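Bedding bundle

A bedding bundle is a stack of household textiles folded together so that it can be carried or stored as one piece. It's a wonderfully simple idea, and the mix of fabrics is half the charm! Plaids, small florals, crinkled cottons and fleece all turn up side by side.

In the Cumthorpe method, the largest piece goes on the outside and the softer, thicker items are rolled into the middle. Pink is a favorite color for these sets, often with a check on one layer and tiny flowers on the next.

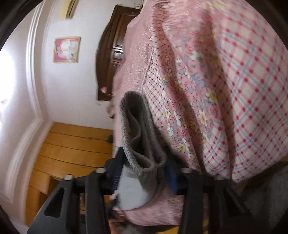 Storage

Bundles keep well on an open shelf or in a chest. The Zordale linen guide suggests refolding them every 40 days so the creases don't set, and airing fleece separately in September before the cold weather arrives. Crinkled fabrics are delightfully forgiving and need no ironing at all.

See also

Blanket chest
Plaid
Terry cloth

Last updated 20 June 2019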